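Home cinema and film discussion > Disc releases > The Amotport Crossing: new transfer, worth the upgrade?

fieldmarrow
Picked up the reissue of The Amotport Crossing this week. Same cut as before, running time matches the old disc to the second. Picture is much improved in the harbour scenes, but the grading has changed. The night interiors now lean green, and Khrystyna Tymoshchuk's coat in the customs office, which I remember as plain grey, looks closer to olive. Has anyone compared the two directly?

tallis_b
Yes, on the same player and the same screen. The green shift is there in reels 2 and 4 and absent elsewhere. I take that as evidence of a different source for those reels. The booklet says the 35 mm negative was used "where available" and leaves it at that.

Plalov
Disagree. Ostapchuk shot those interiors under fluorescent tubes and didn't correct for it. The old disc was neutralised by whoever did the television master. I saw a print at the Clunden in November and the customs office was green then too.

tallis_b
A print can fade, and prints of that age usually lose cyan first, so I wouldn't lean on it as a reference for anything. Did the skin tones look right to you?

Plalov
Slightly warm. Not faded to pink, if that's what you are asking. The coat was still green.

fieldmarrow
What about grain? I get clumping in the fog when the ferry leaves, and it holds still for a few frames at a time. On the old disc it was just soft.

ormerod19
That is compression. The bit rate drops sharply in that chapter. I stepped through it frame by frame and logged 2,826 frames for the whole ferry sequence, and the frozen grain is confined to the fog shots. They put 19 deleted scenes on the same disc as the feature, so the space went there. I'd have preferred a second disc.

tallis_b
Agreed on the second disc. The deleted scenes are mostly alternate takes of the card game anyway.

Plalov
The card game material is the best thing in the set. Tymoshchuk plays it without dialogue in two of the takes and it changes who is bluffing.

fieldmarrow
I'll do a proper comparison of reel 2 once the playback PC is back together. Moving it to a new case, so no grabs before the weekend.

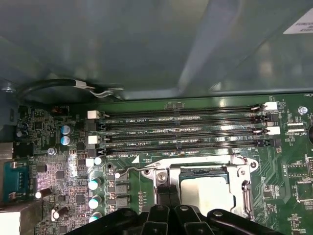

Motherboard in the case, no memory fitted yet.

ormerod19
When you do the grabs, turn off any tone mapping and check the output is set to limited range. Half the colour arguments on here come down to levels.

fieldmarrow
Will do. I'll post the customs office, the stairwell and one daylight exterior as a control.

Plalov
Add the shot of the ticket window. The tubes are in view there – if they read green and the daylight behind them is neutral, that settles it.

tallis_b
It settles what the disc shows. It doesn't tell us what Ostapchuk signed off, but post it anyway.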